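The new kitchen, first proper evening

May 2019

We have a kitchen again! Six months of washing up in the bath (since November, I looked it up in the last diary) and at last there's a worktop I can put a pot down on.
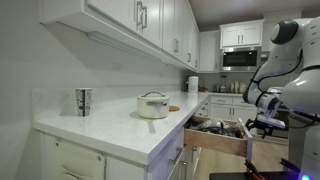 I keep going in there for no reason at all. I went in before breakfast, and again after the post came, and then I stood at the counter and ate toast standing up, which is daft when we have perfectly good chairs. But it's so LONG. The old one in the Oltness flat had room for a kettle or a chopping board, never both, and I used to roll pastry on top of the washing machine. Now I could roll out enough for the whole street.

Josiane Rolland came by this afternoon to have a look and ran her hand along the edge and said "oh, now that's thick", as if she were buying a horse. She was right about going for white with just a bit of grey in it. I'd been dead set on something dark and she talked me round over two pots of tea, and I'm so glad, because the wall behind would have looked very gloomy otherwise. She likes that the splashback matches. She isn't sure about the bar handles (too much like an office, she thinks) but I love them. They're easy to grab with floury hands.

The cream pot has come out of its box at last, and the brown trivet with it. I'd half forgotten how nice that pot is, with its funny little arched handle on the lid. I want to do the bean and barley soup from Mum's notebook, the one that takes all afternoon, and I'm going to leave the pot out on the counter afterwards where I can admire it.

Still to do: shelf paper, the spice jars, and deciding what goes in the tall corner cupboard. Anas Mansour says baking tins at the bottom and the big platters up top. I say platters where I can reach them! We've agreed to try it his way until somebody drops one.

Money, since I promised myself I'd write it down: the last bill was £2,611, and with the £700 we'd already paid that's the lot. I felt a bit sick and then I went and opened and shut all the cupboards and felt better.

Must buy barley tomorrow. And onions, and a new wooden spoon, the old one has a split in it.

Recent entries
Washing up in the bath, again
A day out at Zirkdale
Choosing handles with Josiane
Mum's notebook, the soup pages
Boxes, boxes, boxes

Last updated: the same night, after supper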